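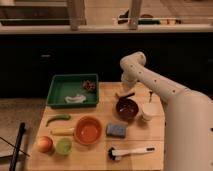

Kiditton Flekness Ball Return: Review

The Flekness is a chute-and-net return that hangs from a standard basketball rim and sends made shots back toward the shooter. It is aimed at players who train alone and at coaches who run individual stations. I used it from October through the end of the school season, mostly on the side baskets at the Abernathy gym and for a while on a driveway hoop with a heavier rim.

What you get

The kit consists of a steel-rod chute, two rim hooks with rubber sleeves, a swivel plate and a nylon side net with its own poles. There is no powered part. The hooks go over the front of the rim, the swivel plate hangs between them, and the chute clips to the plate. The side net is optional and stands behind the basket to collect misses.

The instructions are a single folded sheet. The drawing of the swivel plate is printed upside down relative to the text, which cost me one reassembly. The washer goes under the plate, on the floor side.

Setup

Hanging the chute takes a stepladder. An 8-foot ladder is more than enough for an adult; the shorter ladder in our storage room also worked, with some reaching. With practice, the chute alone is up in 3 minutes. The side net takes much longer, and the pole sections are a tight fit. I stopped taking them fully apart and now store them in pairs against the wall.

The hooks fit both breakaway and fixed rims. On the breakaway rim, the added weight did not trip the release during normal shooting. I would not leave it hanging if anyone plans to dunk, and the sheet says the same.

Return accuracy

My test was a plain one: sets of 200 shots from fixed spots, with the chute turned to face each spot before the set began. I noted where the ball came back and whether I had to leave my position to collect it.

From the free throw line, returns were consistent. A clean make drops through, rolls down the chute and arrives on one or two bounces within reach. Makes that hit the back iron first tend to enter the chute off center and drift to the right. Tightening the swivel bolt reduced the drift but did not remove it.

From the corners the result is weaker. The chute turns far enough, but the ball loses speed on the curve and often dies short of the arc. A properly inflated ball helps. A soft one will stop well inside the lane.

Misses are a separate matter. The side net catches long misses on the far side and lets them roll forward slowly. Short misses off the front rim strike the top of the chute and go anywhere. Anyone whose usual miss is short will do a fair amount of walking.

Effect on practice

The main gain is rhythm. Without a rebounder, a free throw session is mostly retrieval, and fatigue from chasing the ball mixes with fatigue from shooting. With the Flekness, the feet can stay set and the routine can stay the same from one shot to the next. For form work close to the basket it is less useful, as the chute hangs in the sight line of anyone standing directly underneath.

It also changes the catch. The ball arrives low and slow, nothing like a chest pass. For catch-and-shoot work I still want a person passing.
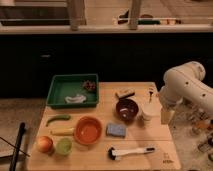

Ctibor Vlček disagrees on that last point and holds that a low return is good practice, on the grounds that many game passes arrive at the knees. His players step in, scoop the ball and go straight up into the shot. I tried this for a few sessions. It works as a footwork drill, but the timing of the bounce varies too much for me to count it as catching practice.

Wear

The rubber sleeve on the left hook split during the second month. Kiditton sells replacements as a pair. The chute rods have lost paint where the ball lands and show no bends. The side net has one pulled knot, which I tied off with cord. On the driveway, the swivel bolt picked up surface rust after a wet week, so I would bring the unit inside between sessions.

Compared with the Ostalico

The Ostalico return uses a fabric funnel in place of rods. It is quieter and folds smaller, and it handles off-center makes better. It also sags, and once it sags the ball sits in the bottom of the funnel until someone pokes it out. It cannot be aimed without taking it down. For a shared gym where players change spots often, I prefer the Flekness. For one player with a fixed free throw routine, either will do.

Rating

Free throws and top of the arc: good. Corners: fair. Side net: usable, slow to put up. Order the spare sleeves with the kit.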